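De: Bart Van Damme
Para: lista de accionistas minoritarios
Asunto: Re: Oferta de Kuipers por Arndale: plazo y precio

Buenas tardes a todos:

Contesto en un solo mensaje a lo que se ha preguntado desde que se publicó el folleto. Al final dejo citado el correo original para quien se haya incorporado después. Va por apartados, así cada uno lee lo que le interese.

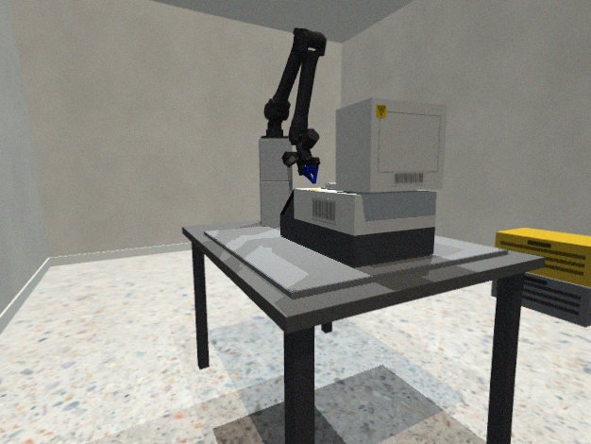
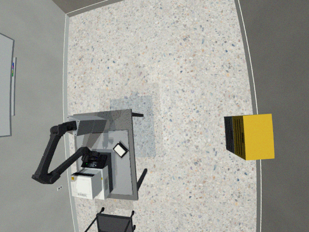

1. Precio

Kuipers ofrece 2 euros por acción, todo en efectivo. El consejo de Arndale lo considera razonable y recomienda aceptar. El informe del asesor independiente está en el anexo del folleto y conviene leerlo entero, sobre todo la parte en que se explica con qué empresas se ha comparado a Arndale. Pundham no figura entre ellas, y es la única que vende lo mismo, a los mismos clientes y con contratos de mantenimiento de la misma duración. He escrito al departamento de relación con inversores para preguntar el motivo. Me han confirmado la recepción del correo, sin más.

2. Condiciones

La oferta queda sujeta a que acepte el 95 % del capital. Kuipers se reserva el derecho de renunciar a esa condición, así que no hay que tomarla como un suelo fijo. Falta también la autorización de competencia. Por lo que dice el folleto, el único negocio en que las dos compañías coinciden de verdad es el de programas de nóminas, y Kuipers está dispuesta a desprenderse de esa línea si se lo piden.

3. Qué pasa con Wastero

Varios preguntáis por la filial. Wastero se queda dentro del perímetro de la operación, con su marca y su dirección actual, por lo menos hasta el cierre del ejercicio siguiente. Sobre la plantilla el folleto habla de 229 empleados y dice que «no se prevén cambios sustanciales». Es la fórmula habitual y no compromete a nada. Quien tenga acciones procedentes del plan de empleados debe mirar el capítulo aparte que se les dedica: el procedimiento es distinto y el impreso también.

4. Plazo y forma de aceptar

El plazo termina a finales de noviembre, a las 17.30 del último día. Los bancos suelen cerrar antes la recepción de órdenes, algunos con dos días de adelanto, de modo que hay que preguntar en cada entidad. La aceptación se puede revocar mientras el plazo siga abierto. Si no se hace nada, se sigue siendo accionista; si Kuipers supera el umbral, podrá exigir la venta forzosa al mismo precio.

5. Mi postura

Yo todavía no he dado la orden. Quiero ver antes la respuesta sobre Pundham y las cuentas del trimestre —salen dentro del plazo— y decidir con eso delante. No aconsejo a nadie que haga lo mismo. El que necesite liquidez o tenga comprado muy por debajo puede llegar a otra conclusión perfectamente válida.

Si alguien ha recibido de su banco un impreso con comisión por tramitar la aceptación, que lo diga en la lista. Según el folleto los gastos corren por cuenta de Kuipers cuando se acude a través del agente designado, pero no cuando interviene otro intermediario.

Un saludo,
Bart Van Damme

----- Mensaje original -----

> Hola:
>
> Tengo 2,000 acciones de Arndale (perdón por la coma, el teclado
> del trabajo está en inglés: dos mil) compradas hace años, cuando
> todavía no existía Wastero. El banco me ha mandado una carta de
> cuatro páginas sobre la oferta y no me queda claro si tengo que
> contestar o si basta con no hacer nada.
>
> Tampoco entiendo lo del porcentaje mínimo. Si no se alcanza, ¿me
> devuelven las acciones o se quedan bloqueadas? ¿Y cuándo se cobra?
>
> Gracias de antemano.

Se me olvidaba responder a esto último. Si la condición no se cumple y Kuipers no renuncia a ella, la oferta decae y las acciones se desbloquean sin coste. El cobro, si sale adelante, se hace a los siete días hábiles de publicarse el resultado, en la cuenta asociada a los valores.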